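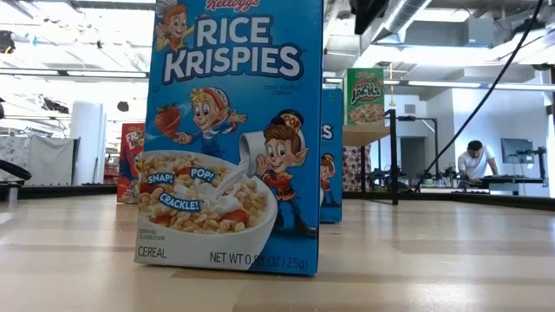 오턴 아침 꾸러미 사업 중간보고

받는 분: 스테루스 나눔기금 지원사업 담당 태너 페너 님
보내는 사람: 예말 이웃센터 식품창고 담당 셀라마윗 아라야
2025년 11월 20일 목요일

태너 님, 안녕하세요! 지난번 통화에서 "표만 보내지 말고 어떻게 돌아가는지 이야기를 좀 써 달라"고 하셨죠. 그 말씀만 믿고 편하게 씁니다. 길어져도 조금만 참아 주세요. 숫자는 중간중간 넣었고, 영수증 묶음은 따로 우편으로 부쳤어요.

어디까지 왔나

학기 시작하고 지금까지 나간 아침 꾸러미가 3071개예요. 신청서에 적은 학기 말 목표를 생각하면 순서대로 잘 가고 있습니다. 등록한 아이는 347명이고, 나눠 주는 곳은 15곳까지 늘었어요. 오턴 안의 학교랑 방과후 교실이 대부분이고, 인드빌 쪽 아파트 단지의 공동 거실도 끼어 있어요. 인드빌은 원래 계획에 없었는데 그쪽 학부모 모임에서 먼저 연락이 와서 넣었습니다. 이 건은 9월에 메일로 말씀드렸고 괜찮다고 답을 주셨던 거라 여기서는 짧게만 쓸게요.

꾸러미 하나에는 시리얼 작은 상자 하나, 상온 보관 우유 한 팩, 과일 하나, 숟가락이 들어가요. 금요일 것에는 주말 몫으로 시리얼과 우유를 한 번 더 넣습니다. 처음에는 빵도 넣었는데 가방 속에서 납작해져서 돌아오는 일이 하도 많아 한 달 만에 뺐어요. 대신 과일을 좀 나은 걸로 사고 있어요.

작은 상자로 바꾼 이야기

신청서를 쓸 때만 해도 큰 봉지를 사서 지퍼백에 나눠 담을 생각이었잖아요. 값만 보면 그쪽이 훨씬 싸니까요. 그런데 해 보니 손이 너무 많이 갔어요. 장갑 끼고, 저울에 올리고, 닫고, 닦고, 알레르기 정보를 스티커로 하나하나 붙이고... 금요일 저녁이면 다들 말이 없어졌습니다. 게다가 스티커가 잘못 붙은 봉지가 한 번 나왔어요. 배달 전에 멕데스가 찾아내서 그날 것을 전부 다시 열어 확인했고, 문제가 된 봉지는 밖으로 나가지 않았습니다. 그래도 그날 밤에는 잠이 안 오더라고요.

그래서 10월부터는 한 끼짜리 작은 상자로 바꿨습니다. 지금 제일 많이 쓰는 게 켈로그 라이스 크리스피 25그램(0.88온스) 상자예요. 포장이 처음부터 끝까지 공장에서 나온 그대로니까 우리가 옮겨 적다가 틀릴 일이 없고, 부모님들도 집에서 직접 읽어 보실 수 있어요. 값이 올라간 만큼은 지퍼백, 스티커, 장갑 예산에서 메웠고, 모자란 부분은 아래 예산 이야기에서 다시 쓸게요.

아이들 반응은요, 좋습니다! 파란 상자에 요정 셋이 그려져 있는데 저학년들은 이걸 꽤 진지하게 봐요. 하위 말로는 자기가 맡은 방과후 교실에서 누가 제일 좋은지를 두고 한참 토론이 벌어졌대요. 빨간 재킷을 입고 모자에 POP이라고 적힌 요정이 인기가 많다고 하고요. 딸기를 앞에 둔 노란 머리 요정 편도 만만치 않다고 합니다. 지퍼백에 담아 줄 때는 한 번도 없던 일이에요.

딸기 이야기가 나온 김에 하나 더 적을게요. 상자 앞면 그림에는 그릇에 딸기 조각이 들어 있고 큰 딸기도 하나 그려져 있어서, 딸기는 어디 있느냐고 묻는 아이가 꼭 있어요. 조그맣게 SERVING SUGGESTION이라고 적혀 있지만 일곱 살이 그걸 읽고 납득할 리가 없죠. 10월 마지막 주에 오턴 시장 과일 가게에서 딸기를 싸게 넘겨 준 적이 있어서 그 주 금요일 꾸러미에는 진짜로 넣어 봤어요. 문제는 무르는 속도였습니다. 아침에 나눠 담은 게 오후에는 벌써 볼품이 없어져서, 지금은 다시 사과와 귤로 돌아왔어요. 봄에 제철이 되면 배달 직전에 담는 방법으로 한 번 더 해 보고 싶습니다.

창고와 포장 탁자

포장은 센터 뒤쪽 방에서 해요. 기금에서 지원해 주신 선반은 9월 둘째 주에 들어왔고, 벽 쪽으로 붙여서 시리얼, 우유, 과일 순서로 놓았습니다. 처음에는 우유를 맨 위에 올렸다가 무거워서 내리느라 다들 고생했고요, 지금은 허리 높이에 둡니다. 이런 건 왜 꼭 해 봐야 아는지 모르겠어요.

시리얼은 눕혀 쌓지 않고 세워 두기로 했어요. 작은 상자라 눕혀서 높이 쌓으면 옆을 스치기만 해도 와르르 쏟아지거든요. 앞면이 보이게 세우고 같은 종류를 뒤로 줄줄이 붙여 놓으면 빈자리가 눈에 바로 들어오고, 꾸러미 싸는 사람이 앞에서부터 하나씩 집으면 됩니다. 새로 들어온 것은 뒤에 넣어요. 유통기한이 빠른 것부터 나가게 하려고 정한 규칙인데, 11월 첫 주 점검에서 기한이 지난 시리얼은 나오지 않았습니다. 우유는 두 팩이 나왔어요. 선반 안쪽 구석에 끼어 있던 거라 버리고, 그 뒤로 월요일마다 구석까지 손을 넣어 보고 있어요.

포장 날 순서도 적어 둘게요. 멕데스가 오후 세 시에 문을 열고 탁자를 닦습니다. 네 시쯤 사람들이 오면 종이봉투를 펼쳐서 한 줄로 세우고, 우유부터 넣고, 시리얼을 세워 넣고, 과일은 맨 나중에 올려요. 과일을 먼저 넣으면 멍이 듭니다. 다 담은 봉투는 학교별로 색 테이프를 붙여 바구니로 옮기고, 제가 명단을 들고 다니면서 맞춰 봐요. 여섯 시 반이면 대개 끝나는데 지퍼백 시절에는 여덟 시를 넘기는 날이 흔했으니, 저는 이 변화가 이번 학기에서 제일 반갑습니다. 저녁을 집에서 먹을 수 있게 됐어요!

배달

배달은 엘다나 벨라이가 맡고 있습니다. 센터 승합차로 아침 여섯 시 사십 분에 나가서 오턴을 먼저 돌고 인드빌로 넘어가요. 인드빌 쪽은 다리 공사 때문에 10월 내내 돌아가야 했고, 그 바람에 마지막 두 곳은 수업 시작종이 울리고 나서야 도착한 날이 있었어요. 지각한 날은 모두 배달 일지에 적혀 있으니 보고 싶으시면 말씀만 하세요. 공사가 끝난 다음부터는 늦은 날이 없습니다.

학교에서 받아 주시는 방식은 제각각이에요. 교무실 앞에 놓고 가라는 곳도 있고, 담임 선생님이 교실마다 가져가시는 곳도 있어요. 저는 교실로 바로 가는 쪽이 낫다고 봅니다. 교무실 앞에 놓아두면 고학년 아이들이 가지러 오는 걸 쑥스러워해요. 오턴 북쪽 중학교가 딱 그랬는데, 선생님들과 의논해서 도서실 입구로 자리를 옮겼더니 남는 꾸러미가 확 줄었어요. 도서실은 아침에 누가 들어가도 이상하지 않은 곳이니까요. 겨울방학 전에 다른 학교 두 곳에도 같은 제안을 해 볼 생각입니다.

잘 안 된 것들

좋은 얘기만 쓰면 태너 님이 안 믿으실 테니 이것도 씁니다.

첫째로 설문이요. 학부모 설문을 10월에 돌리기로 했는데 아직 못 돌렸어요. 번역본이 늦어졌고, 늦어진 건 제가 원고를 늦게 넘긴 탓입니다. 암하라어와 티그리냐어 번역은 멕데스가 끝냈고 지금은 인쇄소에 가 있어요. 12월 첫 주에 꾸러미 봉투에 한 장씩 넣어서 보내려고 해요.

유제품을 못 먹는 아이들 몫도 아직 깔끔하지 않습니다. 귀리 음료로 바꿔 넣고 있는데 납품처가 두 번이나 수량을 못 맞췄어요. 그때마다 엘다나가 동네 가게를 돌면서 사 왔고 꾸러미가 빠진 아이는 없었지만, 소매가로 사다 보니 돈이 더 들었습니다. 다른 납품처 한 곳과 이야기를 하고 있고 견적은 다음 주에 받기로 했어요.

그리고 시리얼 종류가 너무 단조롭다는 말도 나왔습니다. 이건 하위가 아이들 이야기를 모아서 전해 준 건데요, 매일 같은 파란 상자를 받으니까 금요일쯤에는 바꿔 먹자는 아이들이 생긴대요. 그런데 바꿀 게 또 같은 거라 거래가 성립을 안 한다고... 듣고 한참 웃었는데 생각해 보니 맞는 말이더라고요. 다음 주문부터는 일주일에 이틀은 다른 종류를 섞으려고 합니다. 설탕이 많은 건 빼 달라고 보건 선생님이 부탁하셔서, 후보를 놓고 같이 고르기로 했어요.

빈 상자 문제도 있어요. 작은 상자로 바꾸고 나니 교실 쓰레기통이 금방 찹니다. 두 학교에서 불편하다는 연락이 왔고, 지금은 엘다나가 배달하러 가서 납작하게 접힌 상자를 걷어 오고 있어요. 접는 건 아이들이 합니다. 방과후 교실 한 곳은 걷어 온 상자로 인형극 무대를 만들겠다며 따로 모으고 있고요.

예산

세부 항목은 첨부한 표에 있으니 눈에 띄는 것만 말씀드릴게요. 선반과 저울은 계획대로 집행했어요. 저울은 이제 과일 들어올 때만 씁니다. 좀 아깝긴 한데 그래도 매주 쓰고는 있어요. 승합차 연료비는 우회 때문에 10월에 넘쳤다가 11월 들어 제자리로 왔습니다. 포장재 항목은 1531달러가 남았는데, 지퍼백과 스티커를 더 안 사게 되면서 생긴 돈이에요.

이 돈을 식품 구입 항목으로 옮기고 싶습니다. 협약서를 보니 항목 사이에 옮길 때는 서면 동의가 필요하다고 되어 있더라고요. 이 보고서를 요청서로 쳐 주셔도 되는지, 아니면 양식이 따로 있는지 알려 주시겠어요? 양식이 있으면 받은 날 바로 써서 보낼게요. 옮기게 되면 작은 상자 시리얼과 귀리 음료에 다 씁니다. 인건비나 차량 쪽으로는 가지 않아요.

2월까지 할 일

12월에는 설문을 돌리고, 방학 꾸러미를 준비합니다. 방학에는 학교로 갈 수가 없어서 예말 센터와 인드빌 공동 거실 두 군데에서만 나눠 줄 거예요. 먼 집은 엘다나가 월요일에 한꺼번에 가져다주기로 했고, 어느 집이 그런지는 학교에서 명단을 받는 중입니다. 이번 추수감사절 연휴 때 작게 한 번 해 보고 동선을 고칠 생각이에요.

1월에는 새 학기 등록을 다시 받아요. 등록 종이를 한 장으로 줄이자는 게 하위의 생각이고 저도 찬성입니다. 지금 양식은 앞뒤로 두 장인데 솔직히 저도 다 채우려면 짜증이 나요. 알레르기 칸은 크게 두고 소득 관련 질문은 기금에서 꼭 필요한 것만 남기려고 하니, 빼면 안 되는 항목이 있으면 12월 중순 전에 짚어 주세요.

2월에는 설문 결과를 정리해서 최종 보고서 초안과 같이 보내 드릴게요. 그 전에 한번 들르시는 건 어떠세요? 포장은 화요일 오후에 하고요, 구경만 하고 가시긴 어려울 거예요. 탁자 앞에 서면 누가 꼭 종이봉투를 쥐여 줍니다.

첨부: 항목별 집행표, 배달지 목록, 11월 재고 점검표

셀라마윗 아라야 드림
예말 이웃센터 식품창고

추신. 지난번에 물어보신 선반 조립 설명서는 찾았어요. 선반 뒤에 떨어져 있었습니다. 복사해서 영수증 봉투에 같이 넣었으니 스테루스 쪽 창고에도 같은 걸 들이실 거면 4번 나사부터 보세요.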